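Trelier Supporters' Club – minutes of the New Year meeting, 2 January 2018

I took the notes again, so any mistakes are mine and you can shout at me in the clubhouse. We started late and the heating was off for the first half hour, which at least kept the opening items short.

Minutes of the last meeting
Agreed, with one change. I'd put down that the away end at Jimska had no roof. It has a roof, it just leaks. Sorry, Jimska.

The season so far
Not strictly an item, but you try stopping us! The general mood was gloomy but not hopeless. We're three points off the play-off places and we've dropped more than that in stoppage time alone since August. Somebody wanted it written down that we should stop playing for a draw away from home, so I've written it down. The Boxing Day defeat was discussed at length and I gave up taking notes halfway through (there was a lot of pointing, and the salt and pepper pots were brought in to show where the left back should have been).

Coach to Brornwood
The big one. The cup tie is on and we've been given 305 tickets, all standing. The coach firm will do us two coaches if we confirm by the end of the week, and the fare stays the same as last year. I said I'd ring them in the morning. A few members wanted to stop at the services on the way back and a few very much didn't, after last time. We voted and we're stopping, 20 minutes, and the coach will leave without you.

Under-12s kit
The juniors need new away shirts – the old ones have gone a sort of grey. Kaimal have offered to put their name on the front and pay for half, and we were all in favour. The other half comes out of the raffle money. I asked if we could please not have white again and this was carried with a cheer.

Stand fund
We've got 2,000 pounds in the pot now, including 100 from the quiz night. The club still want us to wait until the summer before any work starts on the steps. I think that's fair enough, though not everybody in the room did, and it was put to me quite loudly that we were told the same thing last summer. I'll write to the board and ask for a proper date.

Matchday programme
Sales are up a bit. We're keeping the price where it is and dropping the crossword, which had the wrong grid printed two games running. If anyone fancies writing an away-day piece, I need it by the 4 o'clock post before the home game, or just email it like a normal person.

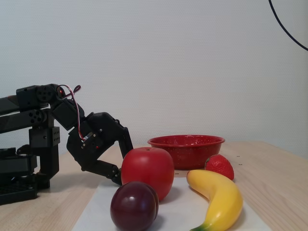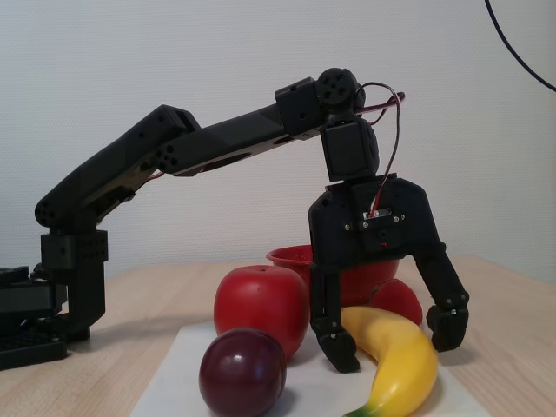
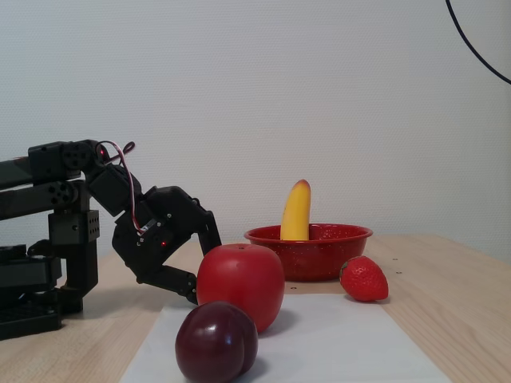
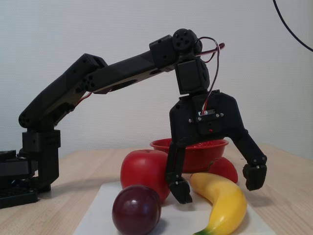

Any other business
The flag has been found. It was in the boot of my car, and I've had plenty of stick for that already. It needs a wash and one corner wants stitching before Brornwood.

There was a grumble about the queue for pies at half time. I'll ask if they can open the second hatch for the bigger games.

Someone asked if we could bring back the old song for the warm-up. We had a show of hands and it was a tie, so I'm putting it on the list for next time.

Next meeting is after the cup tie, same room, and I'll put the time up on the board by the turnstiles once I've got the key sorted.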